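Fernlow Opens Second Collection Room for Hand-Held Gripper Work

Jul 26, 2025

Fernlow has opened a second room at its Watness site for recording people as they do everyday jobs with hand-held grippers. The recordings will be used to train the company's next model for picking, sorting and table clearing, which is known in-house as Hitolance.

The first room has been running since December. It produced 700 usable recordings in its best week this spring, but the schedule was full and the team had started turning operators away. With both rooms open, Fernlow can run 5 stations at the same time.

"We were short of space before we were short of people," said Ívar Fogh, who manages collection at Watness. "Training kept asking for cups, bags and bottles in different places, and we had one table to put them on."

Operators work from a list of 66 tasks. Most of them are small: move a cup to the far side of a table, put a bottle in a bag, close a drawer, pick up a pen lying next to a keyboard. Each task is repeated from several starting positions, and the operator is told what the end result should be but not how to get there. A recording where the gripper slips and the operator tries again is kept and tagged as a recovery. The Hitolance group asked for more of those after its first round of training, when the model did well on clean pickups and then froze after a miss.

Recordings are checked the same day. Villads Thorlacius, who runs the review desk, said the most common reason for rejecting one is lost tracking – the markers turn away or get covered by a sleeve and the path of the hand can't be rebuilt. The second most common is a wrong task label. Reviewers can fix a label, but a recording with a long gap in the tracking is deleted and the task goes back on the list.

"A bad label costs us a minute," Thorlacius said. "A bad path costs us the whole take."

Fernlow has also changed how it sets up its rooms. Tables used to be cleared to a plain surface before each session. The new room is left closer to how an office looks in the middle of the day, with chairs, desks and cables where they happen to be. Fogh said the earlier recordings were tidy and the model learned to expect tidy tables.

Part of the material will go to Dawber, a parts distributor that plans to try Hitolance at a returns counter. Dawber has sent Fernlow a set of 242 items from its own shelves, mostly small boxes and bagged hardware, and those will be added to the task list once the current round is finished. The two companies have not said when the trial will start.
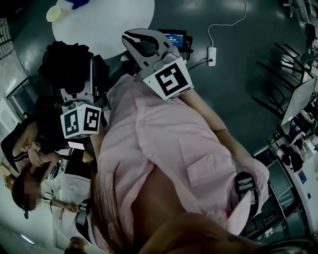 Training for new operators now includes a session on grip and wrist position. They learn to keep the white cube behind the jaws in clear view, with at least one of its black square patterns showing, and to close the rubber pads on an object without twisting it. Operators who have already worked in the first room will go through the same session before they are assigned to the new one. Fernlow is taking names for the next group at the Watness front desk.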